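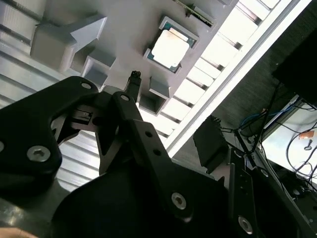

Black gripper near a light gray fixture tray.

Trivby Recipe Ratings, data card

Last edited Mon 20 July

What it is
697 home recipes with 1448 reader ratings, pulled from the Trivby message board and cleaned by hand. Ratings run from 0 to 100. One row per rating, tab separated, UTF-8.

What it claims to be
The board calls these "tested recipes." I would not. Plenty of ratings were posted within minutes of the recipe going up, and bread does not bake that fast. Treat the score as a measure of appetite.

Known problems
Cook times are whatever the poster typed. Cups are US cups unless the poster was from Hinojosa, where people seem to mean a coffee cup - I left those alone.
Most recipes have 2 ratings or fewer, so please don't publish a "top ten."
The Talidum scores (column 6) came with the export. Their formula is not documented and I could not reproduce it. Ignore them.

Files
ratings.tsv
recipes.tsv
dropped.tsv - duplicates and spam, kept so you can argue with my choices

License
CC BY 4.0 for the tables. Recipe text stays with whoever wrote it.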